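4.2 What people keep, and why they say they keep it

I went into these interviews expecting to hear about money. We talked to households in two neighborhoods of Pleven, 45 of them in the end, and I had a whole coding sheet ready for resale value (I was quite proud of it!). It hardly got used. People kept old things at home for reasons that sounded a lot more like manners. You don't throw out something that still opens, still turns on, still has its screws.

The survey was easier to read. Of the 590 forms that came back, most listed at least one appliance or computer that hadn't been plugged in for 7 years or more. The Vorker scale, which we borrowed for attachment, did a poor job with these. It asks whether you would "miss" the object, and folks kept writing in the margin that they'd forgotten they owned it.
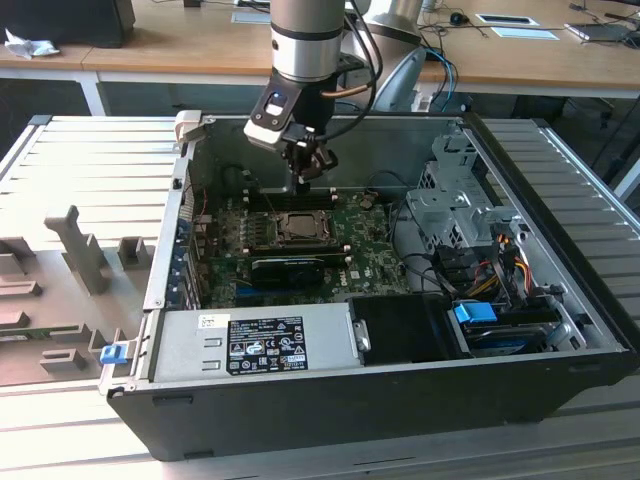
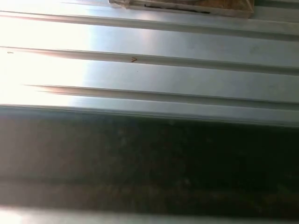
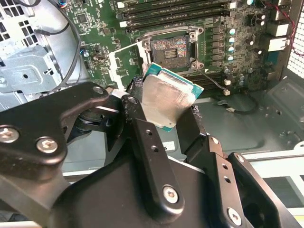
Figure 6. Computer tower with the case open (first); ribbed sheet metal (second); desktop processor and open socket (third).

Storage came up in nearly every conversation, usually before I asked. Balconies fill first, then the space over the wardrobe, then a cousin's garage. What surprised me was how differently people talked about a whole object and its parts. A tower lying on its side with the motherboard showing, like the first one in Figure 6, was still "the computer" to almost everyone, and it stayed. A processor on its own was "a piece," and pieces could go in the September collection without any fuss. I come back to that split in Section 5, where the garage interviews make it messier.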